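The Listening Tour Has Heard Enough

By the time Senator Arroyo's bus pulled into Perine in June, the folding chairs had been out for two hours and most of the good questions had been collected on index cards. They were read aloud by a staffer. I counted 8 of them. Every one was a question the senator already had an answer to.

Arroyo says she hasn't decided whether to run for governor. She says she is "just listening." I have covered enough statehouse races to know what a candidate sounds like when she is just listening, and it is a lot like what a candidate sounds like when she is just running. There is a slogan. There is a bus with the slogan on it. There is a donation page that suggests $500 and will let you go up to $1000 without typing anything in.

None of this is a scandal. Politicians have been pretending not to want things for as long as there have been offices to want. What bothers me is how readily the rest of us go along with it. The Tusano paper ran a front-page story on the tour that used the word "humble" twice. A radio host I usually like called it a new kind of politics. New how? A senator from a safe seat rides through the counties she lost last time, eats a sandwich in each, and promises to take what she heard back to the capital.

So what has she heard? I asked her office for the notes. If you visit town after town and listen hard, somebody must be writing it down. I was told a summary would be shared "at the appropriate time." I asked whether anything she'd heard had changed her position on the hospital tax, the water bill or the school lines. I was told the senator values every conversation. 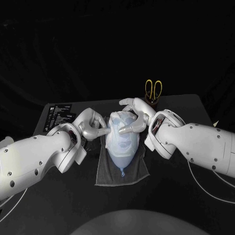
Elango Nair wrote to me after my last column to say I was being unfair. He had gone to the Tramano stop and asked about the clinic closing, and the senator stayed with him for a good ten minutes after the microphones were off. In his view that was more than anyone in her party had done for the town in years, and a columnist who sneers at it is telling politicians they may as well stay home.

I take the point, and I don't doubt the ten minutes. She is good with people. I've watched her do it. But the clinic in Tramano is still closing, and she sits on the committee that could hold a hearing on it. She doesn't need a bus for that. She needs a room down the hall from her own office and a free afternoon.

Her team likes to say that more than 3000 people have come out to see her so far. Maybe they have. I'd like to know how many of them were there for the first time and how many get the party's emails. I'd like to know who picks the index cards, too, and what happens to the ones that don't get picked.

There are three stops left on the schedule. If she comes to yours, skip the card and ask her out loud when the clinic hearing is. Then write down what she says.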